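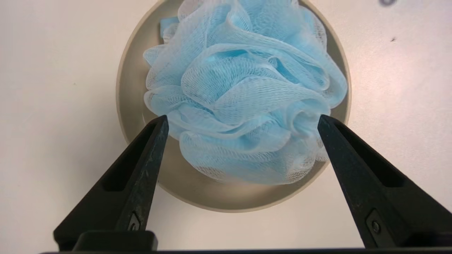 Print | E-mail

1/ ok so the water bill thing in Willville. got mine this morning, opened it standing in the driveway. $41 more than last time. same house same two people same everything

2/ before you say check for leaks - checked. food coloring in the toilet tank, waited, nothing. meter dial sits dead still with everything off. not a leak

3/ went and read the back of the bill, which I have never done in my life. there's a new line, "base service adjustment." no explanation, a phone number, and the number goes to a recording that tells you to look at the back of the bill

4/ called the other number, the one for outages. very nice woman. she said the rates got redone in March and there was a notice. I asked where. she said the Calimlim office, on the board by the door. that's a 10 mile drive for me and I'd have no reason to go there, ever

5/ so what changed, far as I can tell: used to be one flat price per gallon. now there are steps. you go over the first step and the WHOLE bill gets charged at the higher price, not just the part over. I made her say it twice

6/ we went over by 500 gallons. thats it. that's the $41

7/ people asking how many homes this hits - the rate sheet says 1,682 accounts on our side of the creek. Driron side is on a different sheet, they still have the flat price. somebody explain that to me. same pipes!! same tower!!

8/ things I'm doing for now: shorter showers, only full loads, bucket under the tap while it warms up and that goes on the tomatoes. turned the sprinkler timer off completly. the lawn can be brown, it was never much of a lawn

9/ ALSO if you're on Prirnis Road your meter gets read later than ours, so your first step bill might not be here yet. go look at your meter tonight, write the number down with the date, take a picture of it. do it again in a week

10/ a few of you said ask for the budget plan. asked. it spreads the same money over the year so you don't get one bad month, but you pay every cent. might still be worth it if summer kills you. not for us

11/ what I want is the step fixed so only the gallons over get the higher price. every other place I've lived did it that way. putting that in a letter, will post the wording later so you can copy it, change whatever you want

12/ they said letters have to be on paper, signed, with your account number. no email. account number is top right of the bill, under the bar code

13/ dinner's burning, more tomorrow

Print | E-mail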